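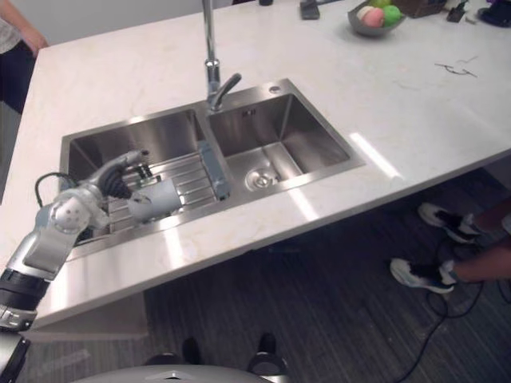

The Psalter has 150 psalms in every edition I own, but the numbers don't line up. I spent Saturday sorting out why, having spent the Lent before last reading one psalm a day from two books and finding myself one chapter off for most of it.

The Hebrew text treats 9 and 10 as two psalms. The Greek joins them. From there the Greek numbering runs one behind until the two halves of Hebrew 147, which the Greek splits as 146 and 147. The last three match again. In between there is a smaller tangle: Hebrew 114 and 115 are a single psalm in Greek (113), and Hebrew 116 is divided into 114 and 115.

So "The Lord is my shepherd" is 23 in one tradition and 22 in the other. Older Catholic books in English follow the Greek by way of the Latin. Most newer ones follow the Hebrew, and some print both, with the second number in parentheses.

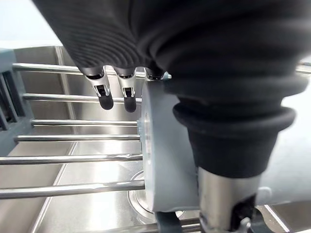
Verse numbers are a separate problem. Many psalms carry a heading, such as "A Psalm of David," and some editions count it as verse 1. English Protestant Bibles usually leave it unnumbered. Psalm 51 is the worst case, with a long heading that takes up two verses, so verse 10 in one book is verse 12 in another.

My parish hymnal at Bloxham cites psalms without saying which system it uses. I checked 253 of its references by hand. Hymn 599 gives a Greek number and the one facing it gives a Hebrew number — my guess is that the index was merged from two older books and the citations were never converted.

I now keep a conversion table taped inside the back cover. It fits on an index card. The verse offsets don't, and I'm still working on those.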